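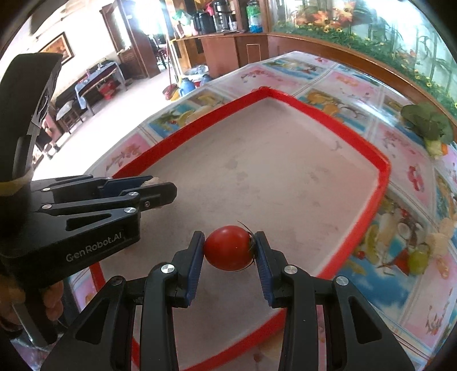

Call for participants: Home tasting panel for small tomatoes

Suvik is looking for 80 households in and near Uden to taste small tomatoes at home and fill in a short form after each tasting. The panel runs for eight weeks. You do not need any experience with tasting or growing. You need a kitchen table, a phone or a pen, and people in the house who will eat tomatoes twice a week.

The closing date for sign-up is Jul 17, 2026. Households are told by email whether they have a place.

What the panel is for

Vandenberghe breeds and sells tomato seed to growers. Before a new variety goes to growers it is tested for yield, disease and shelf life, and a trained group scores it for sweetness, acid, skin and juice. Trained tasters are good at telling varieties apart. They are less useful for finding out what people put back in the bowl after one bite, or which tomatoes are still sitting on the counter after four days.

Suvik runs the home side of the testing. We pack the tomatoes, deliver them, collect the forms and write the report. Vandenberghe pays for the work and sees the results by variety code. They do not see names or addresses.

A first, smaller panel was held in March with 53 households. It gave us 672 completed forms, and a good many comments about the forms themselves. The form has been shortened as a result. The question on "mouthfeel" is gone, and there is now a separate line for children.

What you will be asked to do

Each week you receive one box with two paper bags of tomatoes. Each bag has a letter and a color on the label. You taste one bag on the first day and the other bag on the third day.

For each tasting:

Take the tomatoes out of the bag and leave them on the table for an hour. Do not put them in the refrigerator before the tasting.

Rinse them in cold water and dry them.

Pull off any green parts before eating. If the stem does not come away easily, write that down. Several people in the first panel cut the tops off with a knife, and we would like to know when that happens.

Everyone taking part eats at least three tomatoes, whole, with nothing on them. Salt, oil, cheese and bread can come after the form is filled in.

Each person fills in their own form. Please do not discuss the tomatoes until everybody is done. This was the hardest rule to keep last time, mostly in houses with teenagers.

What is left over is yours. Use it as you normally would. On the last day of the week there is one more question, about what you did with the rest: eaten as a snack, used in a salad, cooked, given away, or thrown out.

A tasting takes ten to fifteen minutes. The weekly question takes a minute or two.

Where to taste

Use the table where you normally eat. We do not want a test room, and you do not have to clear the house or put away the good or bad china. Please leave your tablecloth on if you usually have one. The form asks for daylight or lamp, and whether the table is plain, patterned or covered with a cloth. Color is part of how people judge a tomato, and what is underneath it may affect the score. We had too few covered tables in March to say anything useful about it.
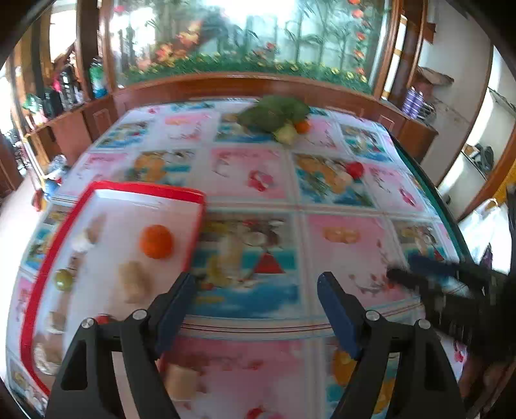 A patterned plastic tablecloth with fruit, flowers and birds.

Who can take part

We are looking for households of two or more people, with at least two who will taste every week. Children can take part from the age of six with a parent's permission. Their form has four questions and faces to circle.

You should live in Uden or within bicycle distance of it, as the boxes go out by cargo bike. If you are not sure whether your street is in the delivery area, sign up anyway and put your postal code on the form.

You cannot take part if:

anyone in the household is allergic to tomatoes or has been told by a doctor to avoid them

anyone in the household works for a seed company, a tomato grower or a produce wholesaler

you will be away for more than one of the eight weeks

People who do not like tomatoes are welcome as long as they are willing to eat them. We had four in the first panel and their forms were some of the clearest. Smokers are also welcome – we only ask that you wait half an hour before a tasting.

If you took part in March you may apply again. New households get the first places, and past households fill whatever is left.

What you get

Each household receives 200 euros in total. Half is paid after week four and half at the end. If you have to stop early for illness or another good reason, you are paid for the weeks you completed. The payment is per household and does not go up with the number of tasters.

You also keep the tomatoes. There is no other gift. We have been asked about seeds, and we cannot give them out for varieties that are not yet for sale.

At the end of the panel you get a short summary with your household's scores next to the average, and the names of any varieties that have been named by then. Some will still only have a number.

Deliveries

Boxes are delivered by Porkumine, the bicycle courier on the market square. You choose a morning or an evening slot when you sign up, and you keep that slot for all eight weeks. Someone has to be home, or a neighbor has to agree to take the box. Boxes are not left outside. Tomatoes that have stood in the sun for an afternoon taste different, and we would have to throw out the form.

The courier takes back last week's empty box and any paper forms. Please flatten nothing. The boxes are used again.

If a bag arrives with split or crushed fruit, count out the good ones. With enough left for three per person, go ahead as normal. With fewer, call us the same day and we will try to bring another bag.

Your information

We ask for your name, address, email, bank account number, and the age group of each taster. Your name and bank account are kept apart from the forms. Comments may be quoted in the report, without a name. Personal details are deleted once the last payment has gone through, except for what we have to keep for our bookkeeping.

You can leave the panel at any time. You do not have to say why.

How to sign up

Fill in the sign-up form at the Suvik front desk or on our website. Have these details ready:

number of people in the household, and how many will taste

age group of each taster

any allergies, including ones that have nothing to do with tomatoes

morning or evening delivery

whether you prefer the paper or the phone version of the form

Places are not given out in order of sign-up. We try to get a mix of large and small households, and of people who buy tomatoes every week and people who hardly ever do. If more households apply than we have places for, we keep a waiting list. Almost every panel has a few who drop out in the first two weeks, so being on the list is worth something.

All households with a place come to one short evening meeting before the first delivery. One adult per household is enough. We go through the form, hand out the first labels and do one practice tasting together with tomatoes from the supermarket. Coffee and tea are provided.

Questions about the panel can go to Joris Peeters at Suvik. He is at the office in the mornings. Questions about payments should be sent by email, with your household number in the subject line once you have one.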